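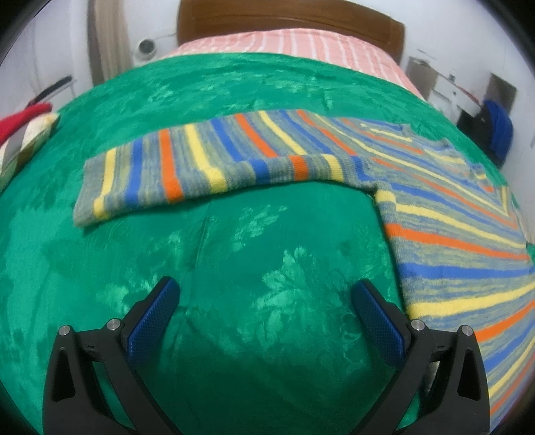 Dog bites are the most common animal injury treated at the Purus health post, and our project looked at how long people wait before they come in. The delay matters for two reasons, infection and rabies. A bite often looks less serious than it is. A dog's jaw puts all its pressure on the points of a few teeth. The skin closes over a deep, narrow puncture, and the person goes back to work.

Time to Treatment After Dog Bites in the Villages of Flunon and Nistor
Student project report, rural health course
Sofia Balaskas and Sebastian Dumitrescu
Supervisor: Gheorghița Onu
Aug 21, 2025

Background

Flunon and Nistor are farming villages served by one health post. The post has a nurse on duty every day and a doctor who visits from Adport. Rabies vaccine is kept in the refrigerator at the post, but immunoglobulin has to be sent from the Adport hospital. Most dogs in the two villages are owned and guard yards or sheep. Many of them run free at night.

Rabies is almost always fatal once symptoms start, and treatment given soon after exposure prevents it. The first step is washing the wound with soap and running water for 15 minutes. We wanted to know how many patients had done this before they arrived, and what kept the others from coming sooner.

Method

We read the paper logbook at the post, which covered 1,095 days. Each bite entry gives the patient's age, the part of the body, the date of the bite and the date of the visit. Names were covered by the nurse before we saw the pages. We left out entries where either date was missing or could not be read.

In June we also interviewed 20 adults who had been bitten or whose child had been bitten. Costel Mocanu, the nurse, asked them first if they were willing to talk to us. We used the same short question sheet each time. Interviews took place at the post or at the person's home, whichever they preferred. Two people asked us not to write anything down during the talk, so those notes were made afterward and are shorter than the rest.

Results

In the logbook, bites to children were brought in sooner than bites to adults. Hand and lower leg were the usual places in adults. Children had more bites to the face and arm, and these were nearly always seen the same day.

Among the people we interviewed, 10 came to the post on the day of the bite or the day after. Another six came later in the same week. The remaining 4 came only when the wound was swollen or painful.

The reasons for waiting were mostly practical. Shepherds did not want to leave the flock with no one else there. Several people knew the dog and its owner and thought a visit would cause trouble between neighbors — one man said he told the nurse it was a stray for this reason. A few believed that the vaccine is still given as a long course of injections in the stomach. It is now given in the upper arm, in fewer doses.

Most people had cleaned the wound in some way. Plum brandy was mentioned more than soap. Very few had washed for the full 15 minutes, and some had covered the bite tightly straight away.

Limits

The logbook only shows people who came in. We have no information about those who stayed home, and they may be a large group. The interviews were also with patients the nurse knew, so people who avoid the post are missing here too. The clock time of the bite was rarely written down, which meant we could only work in whole days.

Suggestions

We propose a one-page sheet in plain language about washing a bite and coming in the same day, to be left at the shop in Nistor and at the feed store in Flunon. It should say where the injection is given. We also suggest adding two columns to the logbook, one for the time of the bite and one for whether the wound was washed with soap.

Mircea Tudose, the visiting doctor, read a draft of this report and asked for a third column on the dog's vaccination status. The new page layout is attached as Appendix B, after the question sheet.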